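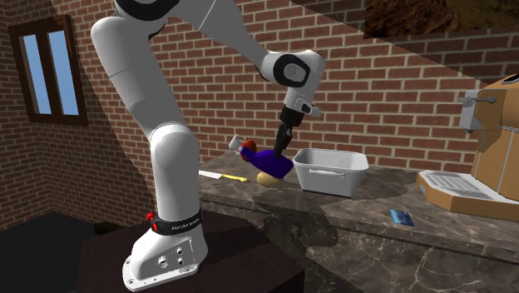 Figure 2.1 A dark marble countertop, computer rendered.

Chapter 2
Stone in the Kitchen

My first real job was in a stone yard in Nadton, and on my first morning I told a customer that the slab she liked was granite. It was marble. She bought it, she took it home to Clundlow, and two weeks later she called to ask why a slice of lemon had left a pale ring on her new counter. I have been careful about rock names ever since!

So this chapter is about the stones people cook on, and why they behave so differently once you spill something on them. You met the three big families of rock in Chapter 1 (igneous, sedimentary, metamorphic), and a good kitchen showroom will have all of them leaning against the wall, usually with the wrong labels.

Marble starts out as limestone. Bury it deep, heat it, squeeze it, and the tiny grains of calcite grow into bigger ones that lock together like puzzle pieces. If the limestone was pure you get white marble. Clay, iron or bits of old plant and animal matter in the mud give you the greens, reds, grays and near blacks. The veins you see in a polished slab are often cracks that later filled up with fresh mineral, though some are layers of impurities that got stretched and folded while the rock was hot.

Calcite is soft. It sits at 3 on the Mohs scale, so a steel knife will scratch it, and it fizzes in acid. Lemon juice is an acid. You see where my customer's ring came from.

Granite is a different animal. It cools slowly from melted rock underground, and it's mostly quartz and feldspar, with some darker minerals sprinkled in. Your knife will lose that fight, and lemon juice won't trouble it much either. One warning, though: in the trade, "granite" can mean nearly any hard stone that takes a shine. At the Civport yard I once walked past 38 slabs tagged as black granite, and most of them were gabbro.

We'll sort all this out with a steel nail, a hand lens and a dropper of vinegar. The samples we'll use come from the old Escobedo quarry, where the marble beds and the granite sit close enough that you can walk between them before lunch (bring water, it's uphill).

Before you read on, find a stone surface at home or at school and write down what you think it is. Keep the note. We'll come back to it in Section 2.4.

Words to watch for: calcite, feldspar, vein, foliation, hardness, recrystallize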